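Furkina Frequently Asked Questions

Thank you for stopping by! Since we put the results online we have been getting a lot of mail, much of it kind and some of it very detailed, and I have tried to gather the questions that come up most often on one page. I've answered them the way I would if you were sitting across the desk from me, so some of the answers wander a little. If yours is missing, the last entry tells you how to reach us.

— Charmaine Adams

What is Furkina, in a few words?

Furkina is a method for teaching a robot arm to tidy up a living space by learning from people who do the tidying themselves with handheld grippers. A person picks up a gripper in each hand, or just one if that's more comfortable, and puts the room in order more or less the way they would at home. The grippers record what they see and how they move. Later on, a model learns from those recordings, and the arm tries to do the same kind of work in a room it hasn't been in before.

The part we consider new is the way we handle what we call the handover, the little stretch between letting go of one object and reaching for the next. Most of our paper is about that stretch, and so is a fair amount of this page.

Why do you care so much about the time between two objects?

Well, when you watch a person clear a low table, the picking up and setting down is only part of the job. In between, they glance around, they change their mind, their hand drifts toward a book and then goes to a cup instead. Our early models learned the grasps quite nicely and then got lost as soon as the hand was empty. The arm would hover, or go right back to the thing it had just put away, which was funny the first few times and then became a real problem.

In many data sets those in-between stretches get trimmed off, and we used to trim them too. With Furkina we keep them, label them by machine, and train a small separate part of the model on them. That part decides where to look next, and the larger part does the reaching and grasping once the choice has been made.

How many recordings did you use?

The full set has 3,179 demonstrations. Of these, 800 were held back and never used in training, so that we could check the model's choices against what people did. The rest went into training after cleaning.

A demonstration in our sense is one run at a room, from the moment the person starts until they say they're finished. People differ a great deal in when they feel finished, I should add! Some of our demonstrators would leave a crooked cushion without a second thought, and others went back to the same cushion three times. We kept both kinds.

What sort of rooms do you record in?

Rooms that people sit around in, mostly lounges, break areas and shared apartments. We look for soft furniture, low tables and a good mix of ordinary things lying about. Pillows have been wonderful for us, because they are large, they fold in the gripper, and they hide whatever is tucked behind them. Paperbacks are harder than you would think, especially when they lie flat on a table and there's no edge to get a finger under.

We don't clear the rooms first, and we don't ask people to leave. Other people may be sitting, standing or stretched out on the couch while the recording goes on, and the model has to learn that a pair of legs is something to go around. 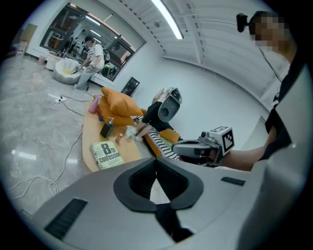

Does the method work with only one gripper?

It works with one gripper, though not as well on soft or bulky things. We trained a one-handed version on the same recordings by using only the right-hand stream, and it did fine on cans, bottles and cups. Pillows and blankets suffered the most, as a second hand is so useful for holding one corner while the other is being moved. If your robot has a single arm, I would suggest starting with the one-handed version and keeping the object list short.

What is the patterned cube on top of the gripper for?

Those are markers, and they help us work out where one gripper is in relation to the other. Each gripper has its own wide-angle camera, and from that alone we can usually recover its path through the room. Plain white walls and shiny floors make this harder, and so do big windows, where the reflections move as you do and the software takes them for part of the room. When one gripper's camera catches the marker on the other, we get a clean reading of the distance and angle between the two, and we use those readings to pull the two paths back into line.

You don't need a marker in view the whole time. A few good looks during a run are usually plenty, and the correction is spread over the frames on either side.

And the camera worn on the head?

The head camera gives us a sense of where the person is facing, and for the handover that's the most helpful signal we have. Before a hand sets off toward the next object, the head has very often turned that way already. The robot has no head camera in our tests, so we use this signal only during training, as a teacher for the part of the model that picks the next target. At run time it has to manage with what its own cameras see.

I get asked whether we track people's eyes as well. We don't. We tried it early on, and people found the glasses so bothersome that they tidied in a stiff and careful way that wasn't much use to us.

How do you protect the privacy of people in the recordings?

Faces are blurred before anybody on the team works with the footage, and the original files are deleted once the blurred copies have been checked. Everyone in the room is told beforehand what is being recorded and can ask to have a run thrown out, that day or later. We don't keep sound at all. The model is trained on the blurred copies, so there is no second, sharper version sitting somewhere.

How well does it do?

Better than we had hoped on some things and worse on others. In our robot tests we ran 807 handovers, meaning the arm had just let go of one object and had to choose the next and get to it. The version with the separate handover part hovered far less than our older model, Grosier, and it rarely went back to something it had just put down. The full tables, with every object type listed on its own line, are in the paper, and I would rather you read them there than take a single number from me, as an average over pillows and soda cans doesn't tell you much.

Where it still struggles is with things that are partly hidden. A bottle lying on its side next to a pillow may be noticed only after the pillow has been moved, and by then the model has sometimes decided that this side of the table is done. We have a few ideas about that, and Bae is the name we've given the follow-up work, but there is nothing to release yet.

Does it know what counts as tidy?

Only in the sense that it has watched a lot of people do it. There is no list of rules saying where a book belongs. If the demonstrators in a room mostly stack the books at one end of the table, the arm will tend to do so too. In a new room it falls back on general habits — cushions go on the couch, trash goes toward the bin, cups get gathered together. We know this won't match every household. You can nudge it with a small number of your own demonstrations, and in our experience a single relaxed afternoon of recording makes a noticeable difference.

What about cables on the floor?

We have told the model to leave them alone. Cables are thin, they tangle, and pulling on one can bring a lamp down with it, so they're treated as part of the floor and the arm keeps its distance. Demonstrators are asked not to tidy them either. A few did it anyway out of habit, and we cut those stretches from the training set.

Can I use my own grippers?

In principle, yes. The code expects a wide-angle video stream from each gripper, a reading of how far the jaws are open, and timestamps that agree with each other. The timestamps are where most people get stuck. If the two streams are out of step by even a little, the handovers get smeared and the model learns to start reaching before it has let go. There is a small checking script in the release that claps the two streams together, so to speak, and shows you how far apart they are. Please run it before you record anything long!

Which version should I download?

Version 2, please. The first one had a mistake in how the left and right grippers were named, and if you trained on it, the two hands may come out swapped whenever a person crossed their arms. Your old recordings are fine and don't need to be made again. Just rerun the conversion step with the new version, and let it take its time.

Will you be sharing the recordings?

We plan to open the training portion in July, with the held-back portion staying with us so that others can send in their models and have them compared on equal terms. The sign-up form and the comparison tool will both be hosted on Dridska, the site where our code already lives. Access will be free for teaching and research. For anything commercial, please write first and tell us a little about what you have in mind.

How do I get in touch?

The contact form at the bottom of the code page comes straight to me. If you're writing about something that went wrong, do include the log file and a sentence or two about the room, because floors and windows explain more failures than you might expect. I read everything, though I can be slow when we're out recording.

Last updated 2024-06-23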